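Event and Festival Management
Unit 6: Patronage, presidents and honorary roles
Handout prepared by Tane Ormsby

Read this before the seminar. Bring your marked-up copy of the Drodton agreement. The first half of the session assumes you know the terms in section 1.

1. Terms

Patron. A person of public standing who lends a name to an organization. A patron has no vote, no legal duty and no share in the running of the event unless the governing document says otherwise.

President. Used in two senses. In a membership body the president may chair meetings and sign accounts. In a festival the title is more often honorary and sits close to that of patron. Check the governing document each time. Press releases use the two words loosely and should not be relied on.

Ambassador. A named supporter with a fixed list of tasks, usually for one season. Ambassadors are often past speakers or performers.

Host. The person or body in whose building a reception is held. The host controls the guest list limit, the door times and the use of photographs taken on the premises. Students regularly give these powers to the festival in their answers. That is wrong in almost every case.

2. What a patronage agreement covers

Most agreements are short. The Drodton agreement runs to four pages, of which the last is signatures. The working clauses are:

Term. Three or five years, with a review in the final year. Open-ended terms are still found in older festivals and cause trouble when the patron's interests move elsewhere.

Appearances. The number of events per year the patron will attend, stated as a maximum. One is common. A minimum is rarely agreed to.

Use of name. Where the name may be printed, in what form and in what order relative to sponsors. The Drodton text bars the name from any page that carries a sponsor's logo.

Approval. Who clears quotations, and how fast. Drodton allows 30 working days for printed matter. That period is longer than the production schedule of most small festivals, so the program copy has to be frozen early.

Exit. How either side may end the arrangement, and what is said in public when it does.

3. Case: the Katene festival

Katene is a women's arts and speaking festival that began in Kustcombe as a one-day event in a school hall. It now has sister events in several towns, each run by its own local board under a shared name. The central office holds the name and sets the standards for its use. It does not pay for the local events.

In its sixth year the festival took on a president. The stated aims were to raise the standing of the smaller events and to help with access to venues. A reception was held at Clarkoneck to mark the appointment. The invitation list was drawn up by the central office, and the local boards were asked for names late in the process. 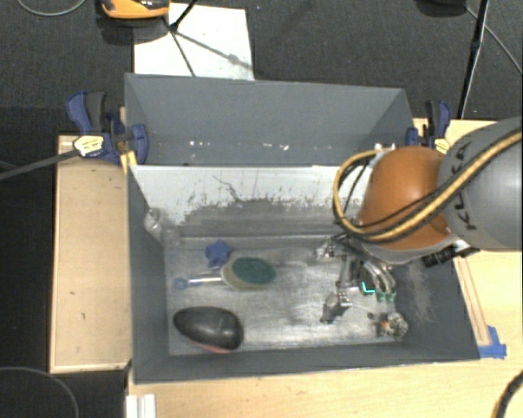 The list opened at 436 names against a room limit of 50. Ewan Faulkner, then program manager, sorted it into four groups: local board chairs, speakers from the past two years, funders, and women nominated by the public. He gave each group a fixed share of the places before any names were compared. The method is sound and worth copying. Its weakness was in the last group, where there was no written test for choosing between nominees, and two boards complained afterward that they had not been told how the choice was made.

Press coverage of the reception was good. Coverage of the sister events in the same season did not change in any way the office could measure, though no baseline had been set. This is the main point of the case. An appointment made to help local events was marked by a central reception, and the local events had no part in it beyond supplying guests.

4. Running order for a reception

The Clarkoneck running order is typical. Guests were admitted at 5:30 p.m. and grouped by the board that had put them forward, with one staff member to each group. The president entered at 6:00 p.m. and was taken to each group in turn. Remarks came last and were limited to two speakers.

Points to note:

Groups of six to eight work best. In larger groups the guests at the back are not introduced.

The briefing note for the principal should give one line per guest. Longer notes are not read.

Remarks go after the introductions. If they go first, people leave.

Names must be checked with the guests themselves, including how they are said.

5. Measuring the effect

Set the baseline before the appointment is announced. Useful measures are ticket sales by event, the number of venue requests accepted, and grant applications won. Counting press clippings tells you about the reception only.

6. Seminar task

Draft an appearances clause and an approval clause for a festival with five local boards and a single patron. Allow for one visit per year and say how the host board is to be chosen. Limit: one page. Then write a test for choosing between public nominees that could be printed on the nomination form. Maximum 30 words.

Faulkner's memo on the Clarkoneck list is in the course folder. Read the second half first.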